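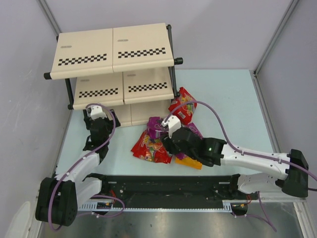 O que muda quando o braço chega à prateleira

Trabalho na reposição da Jallarero desde setembro do ano passado, e antes disso trabalhei na Dorton, sempre com mercadoria pequena. O português é a minha terceira língua, por isso peço paciência ao leitor se alguma frase sair demasiado direita.

Na Jallarero, os braços robóticos ocupam-se agora de uma parte das guloseimas. Éramos nós que arrumávamos os saquinhos, 1000 por turno nos dias fortes, e posso dizer que não tenho saudades desse número. O pulso doía-me à noite. Quem escreve contra as máquinas sem ter arrumado doces durante oito horas devia experimentar primeiro uma semana.

Porém, a dor no pulso não era o trabalho inteiro. Enquanto arrumávamos, falávamos. Uma colega mais antiga ensinou-me ali metade das palavras que uso neste texto. Agora cada um de nós acompanha uma célula, e as células ficam longe umas das outras - a conversa passou para a pausa, que continua a ter a mesma duração.

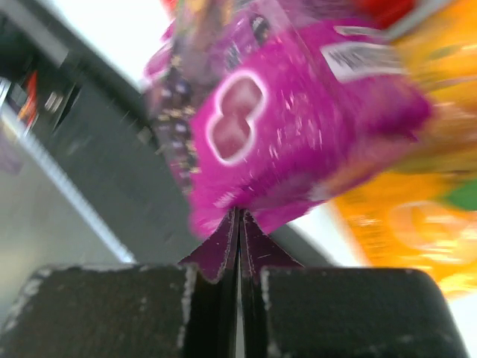 O que mais me preocupa é o saber das mãos, e como a empresa lhe dá valor. Na formação chamaram-lhe "tarefa simples", e eu fiquei calado, embora não concordasse. Um saco de doces não tem um lado certo, dobra-se, escorrega, esconde-se atrás de outro. Quando vejo dois dedos pretos a segurar um saco magenta só pela ponta dobrada, reconheço um gesto que também foi nosso. Se esse gesto tem valor na máquina, tinha valor na pessoa, e o salário devia tê-lo mostrado mais cedo.

Não peço que retirem os braços. Peço que as horas poupadas sejam discutidas connosco, e que acompanhar uma célula conte como profissão, com categoria própria no contrato. No dia 1 de junho entregámos à direção uma carta com 50 assinaturas. Ainda esperamos pela resposta.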